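Folding claims and the 960 number

I said I'd write something about the Catura result once the fuss died down, and it has, mostly, so here goes. The claim doing the rounds is that a policy trained on 960 demonstrations from hand-held grippers can fold laundry in a home it has never seen. No teleoperated arm in the training set at all. People just carry the grippers and do the chores, and the robot learns from that.

I like the idea. I've liked it for years. What I don't like is how quickly "we collected data in real bedrooms" becomes "it works in real bedrooms."
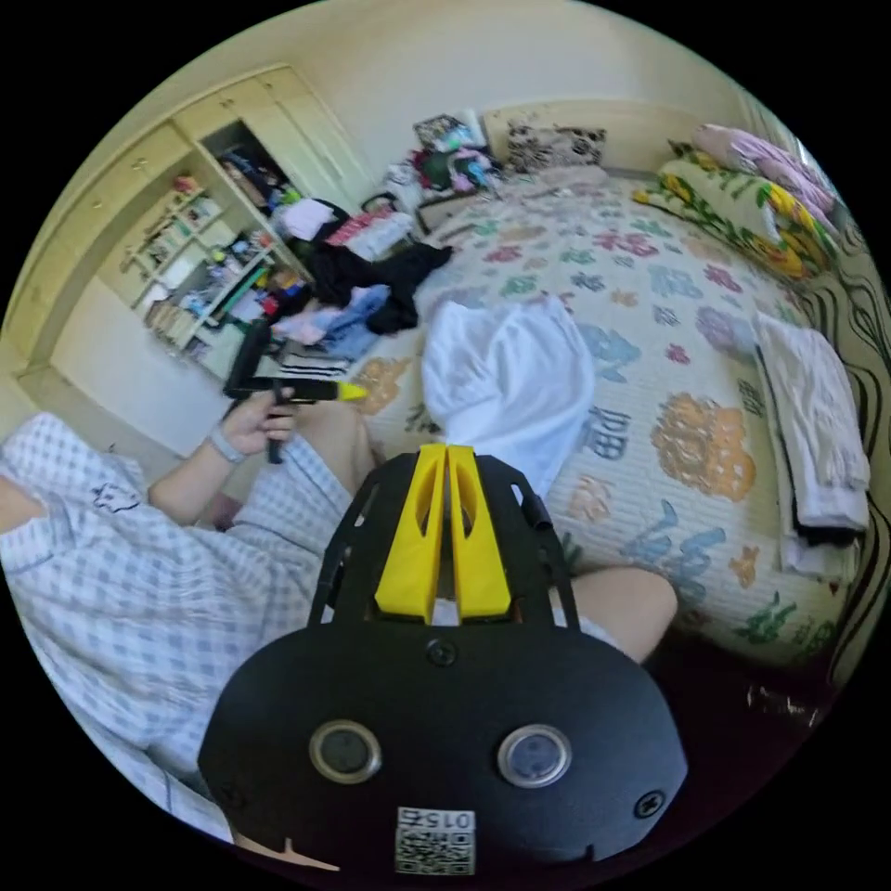 Does training on data from messy homes make a policy work in messy homes?

It helps, but it doesn't settle anything. Variety in the training set gives you a chance at a new room. Whether you get there is a separate measurement, and it has to be made with the robot, in the new room, with somebody else choosing the room.

That last part is my main gripe. The write-up reports 30 trials. Of those, 19 were called successes. Fine, that's a number and I'm glad they printed it. But the trials were spread over 3 homes, and the homes belonged to people on the project. Rohani Kwok asked at the Thursday reading group whether anyone had gone in beforehand and moved the furniture, and the paper is silent on it.

Then there's what counts as folded. I read the appendix twice. A shirt passes if it ends up "compact and roughly rectangular," judged by the same person who ran the trial. My nephew's shirts are compact and roughly rectangular when they come out of his backpack.

I'm also not convinced by the hand-to-arm transfer. A person holding a gripper cheats constantly without meaning to. You lean, you shift your weight, you turn your wrist to an angle an arm bolted to a cart may not be able to reach.
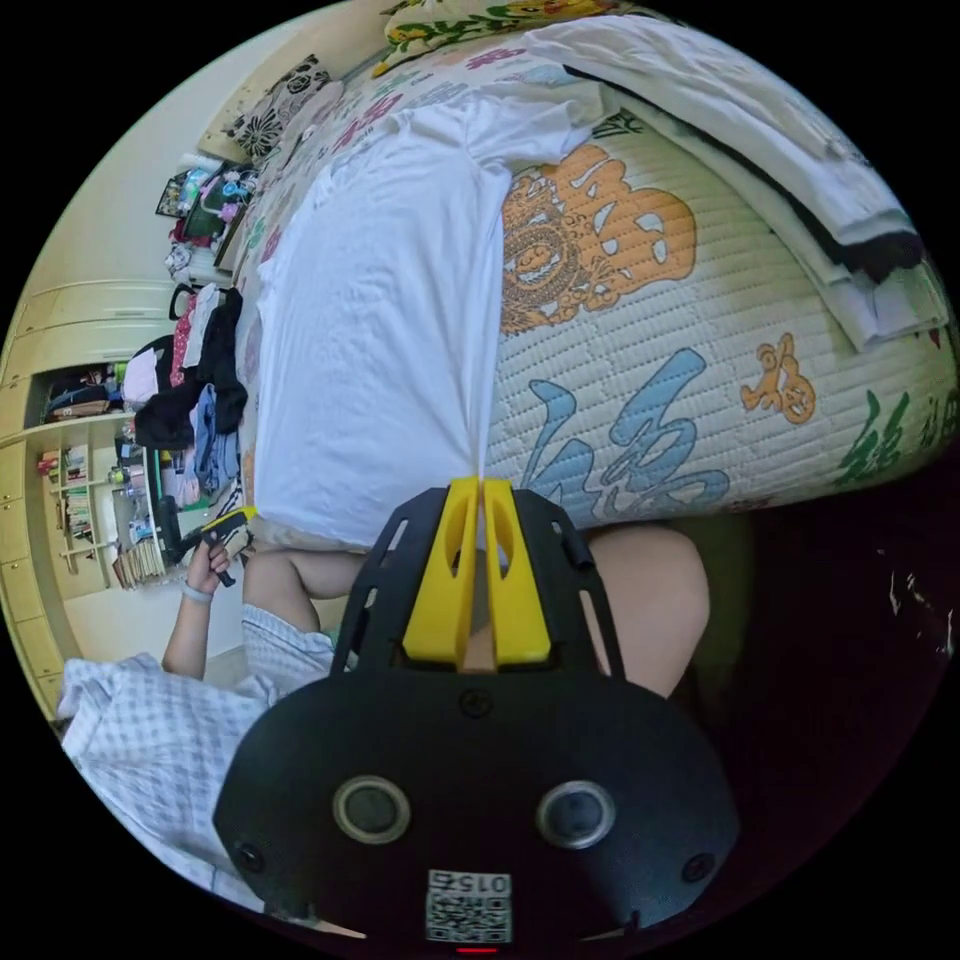 The authors filter out motions the arm can't follow, and they say this discards "a modest share" of the data. How modest? If it's a few clips, who cares. If it's almost half, then 960 isn't the number that belongs in the title. Shamim Naqvi, who has tried something similar with the Trumach arm, thinks the bimanual stuff suffers most, and I believe him, because two hands working close together is where people get creative.

What would change my mind is pretty boring. Publish the filtered count. Have an outsider score the video without knowing which policy is running. Run the same trials with a policy trained on one tidy room, so we can see what all those extra homes bought. I couldn't find that comparison anywhere, and it's the first one I looked for.
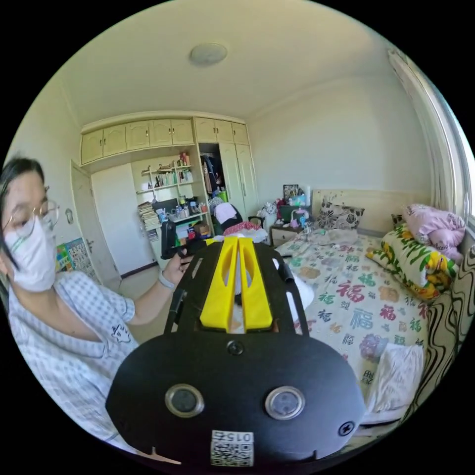
Odds and ends

The Clestel people have a preprint on the same sort of thing with towels only. Smaller claim, better baselines. Read that one first.

Comments are open again. Please stop emailing me the demo reel, I've seen it.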